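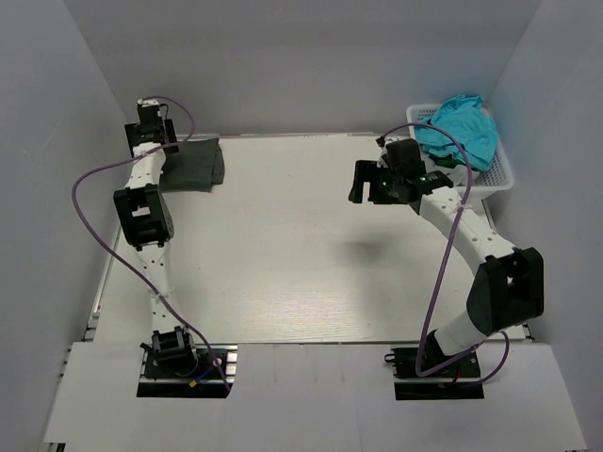
Stiden worktop with grey surround. Folded cloth at the far left corner.

Stiden Enclosed Worktop
Sold by Goel Workroom Supply
Order code: Dornell range, three-sided, pale top

£1,877 including VAT
Delivery in 11 working days to mainland addresses
Page last checked: May 2, 2020

What you are buying

A rectangular worktop in a pale off-white, with a grey wall at the back and a grey wall on either side. The front has a wide light-grey panel with two rectangular openings in it. That is more or less the whole product, and we would ask you to read the rest of this page before deciding it is worth the money. For plenty of people it won't be.

The maker calls it a "complete folding and sorting environment". We call it a table with walls. We stock it because a few of our regular customers wanted one and were happy with it, and we have tried to set down below what they liked and what we still have doubts about.

What the maker says, and what we think

"Keeps folded work in place." Partly true. A stack pushed up against two walls at a corner has less room to wander than one left in the middle of an open table. It will still slide if you shove it, and the walls do nothing at all for the side facing you. If your piles fall over now, they will fall over on this.

"Makes every colour easy to see." A dark cloth does stand out well on the pale top. We tried a cream pillowcase and a white napkin on ours and were much less impressed. If most of your work is white bed linen, ask about the darker top, though Stiden have been promising that one since October and we have yet to be sent any.

"Calm, distraction-free surround." The back wall is plain and smooth, so there is nothing on it to look at. Whether that makes anybody fold faster we couldn't tell you, and the brochure offers no figures. It also means no hooks, no rail and no shelf -- people do ask, and the answer is still no.

"Wipes clean in seconds." The flat part does. The join at the far edge, where there is a thin pale strip, takes longer, and so do the back corners. Lint likes corners. We use a soft brush first and a damp cloth after.

Notes from the buyer

Mohit Singhal looks after this range for us and had the worktop in daily use before agreeing to list it. His notes, lightly tidied:

"I wanted to dislike it more than I did. The height is right for me but my colleague is a good deal shorter and found herself reaching over the front panel to get at the back. Try before you buy if you can.

Square folds are easier with a straight wall to line them up against. I got into the habit of finishing a piece, patting it flat and sending it to the far corner. After that I was walking round the table to collect it and finding a wall in the way. You have to pick things up from the front, every time. For small pieces that's fine. For a double sheet it is a nuisance, and I would sooner use an open table.

The price is too high for what it is. I told Stiden so."

We have since asked them again about the price. No change.

Specification

Height to top: 91 cm
Weight without packing: 36 kg
Top: pale off-white, rectangular
Surround: grey, back and two sides
Front panel: light grey, two rectangular openings
Supplied: flat, in two cartons
Assembly: two people, allow an afternoon (the leaflet says one hour, which we doubt)
Guarantee: two years, parts only

The cloth in the photograph is not supplied.

Compared with the Zedholm open table

We get asked this most weeks. The Zedholm is a plain table, no walls, and costs a good deal less. You can get at it from all four sides and push it against a wall of your own when you want an edge to work to. We sell far more of them, and if you ring up undecided that is the one we will steer you towards.

The Stiden makes sense if the table has to stand out in the room with people going past behind it, or if small things keep going over the back. Otherwise we struggle to make the case.

Looking after it

Brush out the corners before wiping. Don't use scouring powder on the top. We have heard it claimed that a little vinegar lifts marks from the surround; ours looked exactly the same afterwards, so we would save it for the chips.

Check the wall fixings after the first month and again whenever the table is moved. Lift it by the underside -- never by the walls.

Returns

Unassembled and in the original cartons, within 14 days, and you pay the carriage. Once it has been put together we can only take it back if something is faulty. At 36 kg the carriage isn't cheap, so please measure your doorways and stairs first.

Questions about this worktop go to Mohit at the Goel trade counter, weekday mornings. There is one on show that you are welcome to fold things on.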